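Battery storage and the December box

2022-08-03

The string lights came out of the closet early this year, mostly to settle an argument about whether alkaline cells lose anything worth caring about over a summer in a hot apartment. The short version is that the cells were fine and the holders were not.

Some background. I keep nine battery-powered items in what Mayuree Ongart calls the December box: light strings, a timer, a few candles with flicker circuits. All of them run on AA or AAA cells. For years I put the box away with the cells still installed, on the theory that the switch was off and an open circuit is an open circuit. That theory covers discharge. It does not cover leakage.

An alkaline cell generates a small amount of hydrogen gas as it sits. The rate goes up with temperature and goes up again when the cell is partly or fully drained. Enough pressure and the seal at the negative end gives way, and potassium hydroxide creeps out along the contact spring. Once in air it picks up carbon dioxide and turns into the white crust everyone has seen. The crust itself is mild. The wet material under it will eat the plating off a spring and keep going up the wire by capillary action.

Three of the nine holders had crust on at least one contact. All three were wired in series with mixed cells, meaning I had replaced one dead cell at some point and left its older partner in place. In a series string the weakest cell empties first, and the others then push current through it backward. A reversed cell gasses much faster than a resting one. I knew this and did it anyway, because it was late and I had one good cell in the drawer.
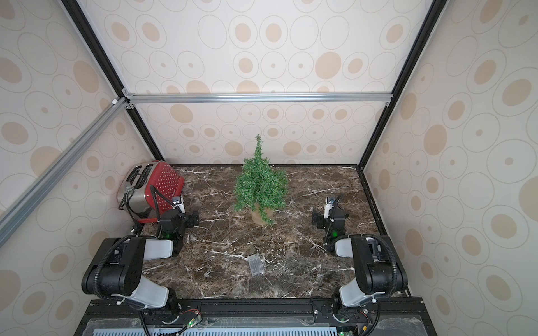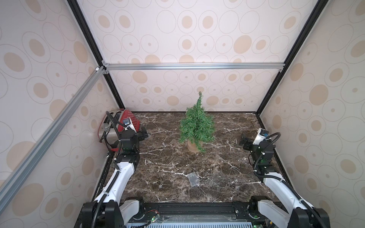 Tabletop tree and toaster.

Cleaning went as follows. Gloves and glasses first. Remove the cells and bag them. Dab white vinegar on the contacts with a cotton swab, wait for the fizzing to stop, and repeat until it doesn't fizz at all. Wipe with a swab dampened in distilled water, then with isopropyl alcohol, and leave the holder open overnight. Baking soda gets recommended a lot for this, but that advice belongs to lead-acid car batteries. Alkaline residue is a base, so you want a weak acid.

Two of the holders came back with a light pass of 600 grit paper on the springs. The third, a Moradi timer, had lost its plating on the negative spring and showed 9 ohms between the spring and the far end of its lead. That is enough to dim a light string visibly, as the supply is only 3 volts to begin with. I cut the wire back until I reached bright copper, which took 30 millimeters, and soldered in a spring from a dead Kundstead candle. Resistance is now below what my meter can resolve with its own leads in the path.

A note on testing the cells you take out. Open-circuit voltage tells you very little. A tired alkaline will show 1.4 volts with no load and fall over as soon as you ask it for current. Put a 10 ohm resistor across it for a few seconds and read the voltage while the resistor is connected. I keep anything that holds above 1.3, use the next tier down in wall clocks, and recycle the rest.

Revised procedure for the box. Cells come out before storage, every time. They go in a Runditby case with the ends separated, grouped by set, with a strip of masking tape giving the month installed. Sets are replaced as sets. The case goes in the hall cabinet, the coolest spot in the apartment, and not in the refrigerator, where condensation on the terminals costs more than the lower temperature gains.

I also looked at switching to NiMH. The lights that run on two cells are dim at 2.4 volts, and the Jarnadden candles shut off early because their cutoff is set for alkaline. The timer doesn't care either way. Lithium primaries would solve the leakage almost completely but start closer to 1.8 volts each, and I haven't measured what that does to the unregulated strings. One of them has no series resistor that I can find. I'll put it on the bench supply before I try it with real cells.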